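Gredham Shared Workshop
Kitchen arm build – progress report to the Plellcombe small grants fund
Reporting period: to the end of April

Spending first, as that is what your form asks for first. Of the 2347 dollars awarded we have spent 527, nearly all of it on the gripper, its wrist camera and the mounting hardware. The 444 set aside for a second camera is untouched and I would like to keep it that way until the first one has earned its place.

The application said the arm would be clearing a kitchen counter by this point. It isn't. It moves to a named spot over the counter, opens, closes and comes back. I was doubtful about the original timetable when we signed it, and I see no reason to be less doubtful now. The Foltivon control software installed without trouble, but the claim in its manual that a new user can teach a pick in 30 minutes does not match our experience. Our first one took two evenings and only worked with the object placed on a taped mark.

Most of this period went into the wrist camera. On the plain bench it found the edges of things well enough to be useful. We then moved to a real kitchen setting, which is what you are paying for, and the results dropped off badly.

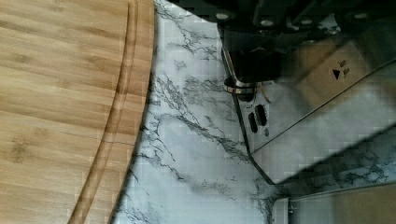 Wrist camera view: bamboo board at left, marble-patterned counter, reflective metal appliance at right, part of the gripper at top.

Three problems are still open. The edge finder treats dark veins in the countertop as object outlines. It also picks up the juice groove in the cutting board as a second rim, so the software reports two boards, one inside the other. Shiny metal is the worst of them. The depth estimate wanders whenever there is a reflection in a panel, and I would not let the arm close on anything near such a surface without a hand on the stop button.

Members have suggested covering the counter with a plain mat. It would help the numbers and I'm against it, at least for the results we send you. People don't clear their kitchens of shiny things to suit a robot.

The Eklund wrist bracket is holding up. One screw worked loose and was refitted with thread lock – no trouble from it after that.

Next period: masking the gripper out of the camera view, repeating the board tests under a softer lamp, and a first attempt at lifting the board by its rim. I would put the last one down as unlikely. We are not asking for more money, but we do ask that the counter-clearing target be moved back to the final report.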